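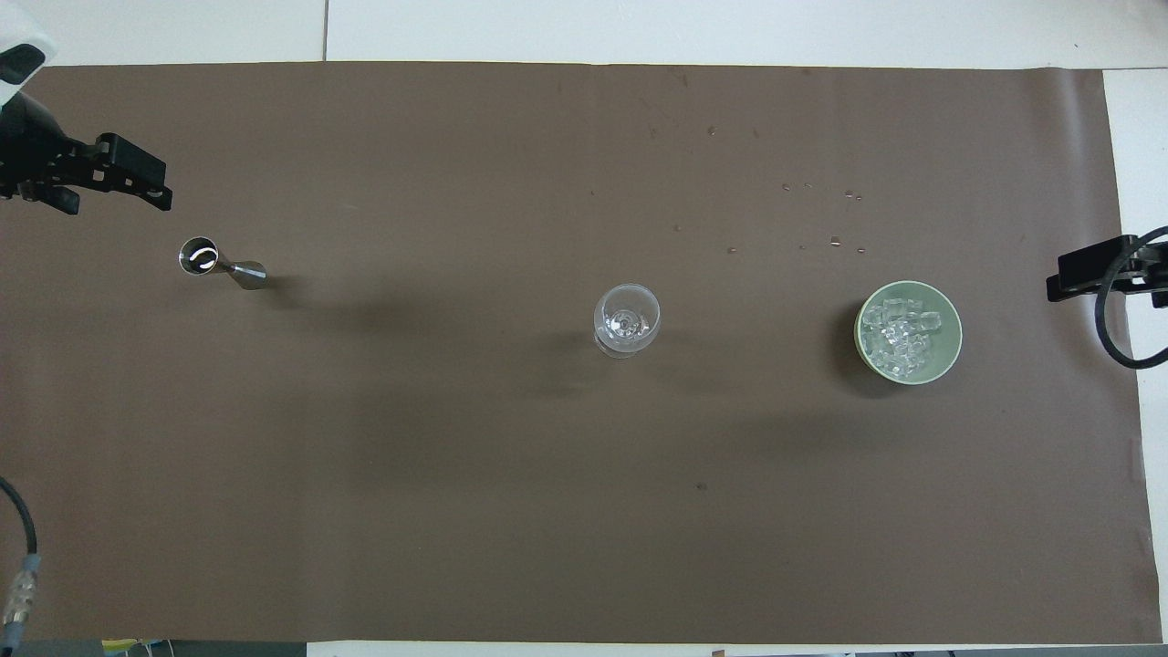
Item 3: jigger, wine glass and green bowl on the brown paper.

Plistport Supper Club – minutes of the planning meeting, Jan 26, 2025

Present: Shazia Naqvi (chair), Usman Sethi (minutes), Malik, Vilov, and five members from the Tuesday-free rota who came along for the first time. Welcome!
Apologies: none received.

1. Minutes of the last meeting
Agreed, with one correction. The lemon tart was Malik's and the almond one was Shazia's. Usman is sorry to both bakers.

2. The May supper
We have the hall for the evening and we're planning for 30 guests, our biggest table yet. Shazia read out the draft menu and there was a lot of happy noise about the cold cucumber soup. Vilov offered to make the flatbreads again – accepted before the sentence was finished. The pudding is still open between poached rhubarb and a set custard. Both will be tried at the next meeting, so please come hungry.

3. Tableware
We had a good long talk about this one. The stemmed wine glass was liked by everyone. It is plain and clear and will suit the elderflower as well as the wine. Malik wondered if stems are wise on the trestle tables, which do wobble, but the feeling was that we should go for it and wedge the legs properly.

The pale green bowl was the favourite of the evening. Shazia loves it against brown paper, and that led to the best idea of the meeting: brown paper down the whole length of the tables in place of cloths, with guests' names written straight on it in pencil. Carried with cheers. The bowls will be for the soup. Usman asked if they are deep enough for a proper helping and will test one at home with a ladle.

The steel jigger will be used at the drinks table so that every glass gets the same measure of syrup. Last year's cordial ran from very weak to nearly solid! Vilov asked for a second one so two people can pour at once. Agreed.

Action: Malik to ask Vedier for a price on glasses and bowls.
Action: Shazia to find paper on a roll, matte if possible, as the shiny sort won't take pencil.
Action: Usman to do the ladle test.

4. Money
There is £1,000 in the account after the hall deposit. Tickets will stay at £12. Vilov suggested a lower price for students and this will come back once we know what the bowls cost.

5. Any other business
The big stockpot has been found, in Malik's shed, with seed packets in it. It needs a really good scrub.
Shazia would like playlists from anyone who has one, no longer than 2 hours each please.

Next meeting: at Shazia's, date to be sent round by Usman. Bring a spoon for the puddings.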